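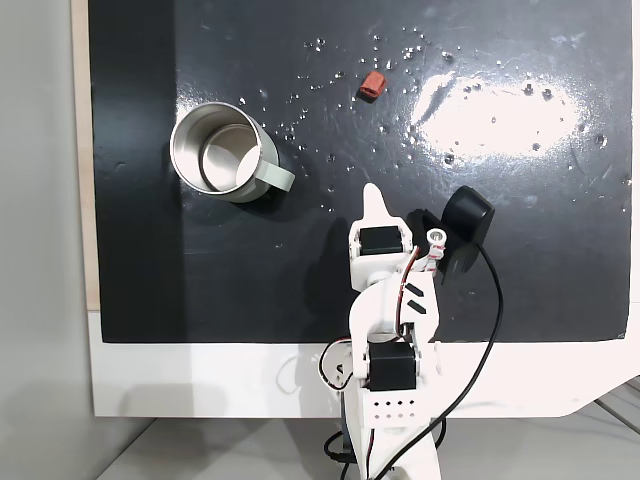

3.2 Aufbau und Wartung der Zelle

Der Arm besteht aus 3D-gedruckten Teilen und Hobbyservos. Als Arbeitsfläche dient eine schwarze Platte. Die Nullstellung wurde nach jedem Servotausch neu eingelesen, ebenso nach jedem Lösen der Schrauben am Handgelenk. Das Spiel am Ellbogen wuchs nach etwa 3000 Zyklen merklich an – das Servohorn wurde ersetzt.

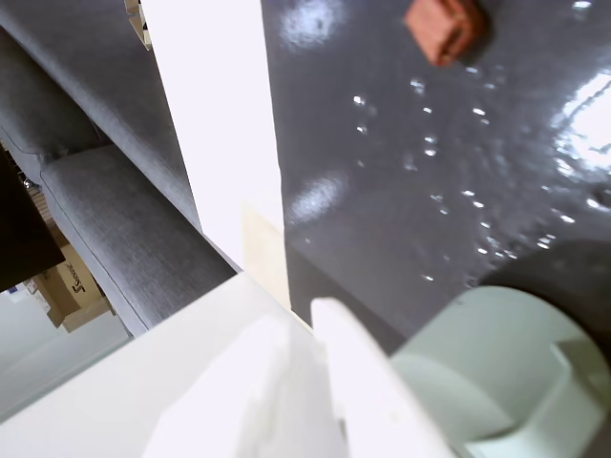
Jingyi Qian merkte dazu an, das Horn sei schon bei der Montage zu schwach angezogen gewesen, der Verschleiß also kein Materialproblem.

Die Kabel von Greifer und Ellbogen werden vor jeder Messreihe auf Scheuerstellen geprüft. Von 118 Protokolleinträgen betrafen 69 die Verkabelung.
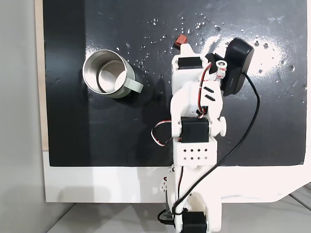
Wann wird neu kalibriert? Sobald der Greifer den Referenzpunkt um mehr als zwei Millimeter verfehlt, spätestens nach 212 Greifvorgängen.

Die Ersatzteilliste führt Zhiqiang Feng, siehe Anhang B.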